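Teaching by Hand: Clirkik Demo Gallery
Posted April 7, 2026 by Ignacio Escobar

Turcotte invited us to see operators teach a four-fingered hand by remote control. The pitch was up to 18 demonstrations before the hand could work alone. I went in doubtful and came home much the same.

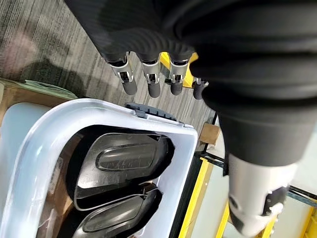

Two molded gray parts in a white bin, with the fingers above the carpet beside it.

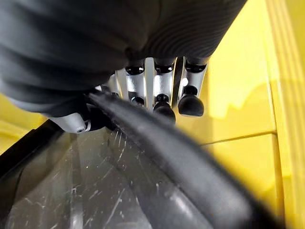

Rubber fingertips and a thick black rim, close up against yellow panels.

What bothers me is who gets credit. A person at the controls makes every decision - where to reach, how hard to press, when to give up - and the brochure calls it robot skill. I asked what happens if the bin is turned a little. The answer was more demonstrations.

Folia made the same kind of promise last September, with 10 sessions instead of 18, and I have yet to see a run without an operator. I'd like five in a row, with the controls on the table and the operator out getting coffee. Pliren is next on my list, and I'll be asking them for the same thing.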